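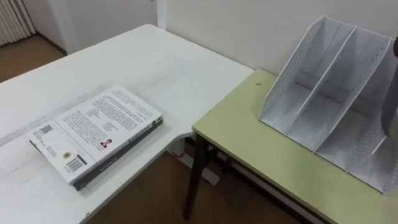
Subject: Re: Sunday visit to Costigan

On Sunday evening a list member wrote:

> Couldn't make it in the end, trains were off. Could someone who went
> write a few lines on the book shelving demo? I'd like to know
> (a) whether it copes with paperbacks, (b) how many goes it has had
> at the job, and (c) whether they let people ask questions. The notice
> from Melline only said "handling of flat items", and that could
> mean anything.

I went, so I'll have a go at your three.

(a) Yes, paperbacks. The job they showed is to pick up a book lying flat on a table and stand it in one slot of a desktop file organiser on the next table. The two tables are not the same height, and Costigan say that is on purpose, as the earlier set-up had everything level and the arm got used to it. A thick paperback is easier than a thin one, we were told. Thin ones bend when the fingers close and then catch on the divider going in. Hardbacks with a loose jacket are still left out.

We watched 8 tries. Two went wrong. In one the book slid along the table and never came up, and in the other it went in at a slant and had to be taken out by hand. The rest were fine, though slow. I would have shelved a whole trolley in the time.

(b) The figure on their handout is 2,000 recorded tries, all driven by a person. From those they keep back 200 for checking. On the last check the arm did 197 properly, but those were all with the same few books. The man next to me asked what happens with a book it has never met, and the answer was that they haven't measured it yet. I thought that was fair enough.

(c) Questions were taken all the way through, and we could stand close once the arm was parked. The software is Ondier, the older version, and they plan to move to Hava after the summer. I didn't follow the reasons, something to do with how the two cameras are timed.

Practical bits for anyone going to the July one: the door is at the back, past the bike racks. It starts at 2 pm, but the first half hour is slides – come at half past if you only want to see the arm move. There is tea, no lift.

I have a spare copy of the handout and can post it if you send me an address off list.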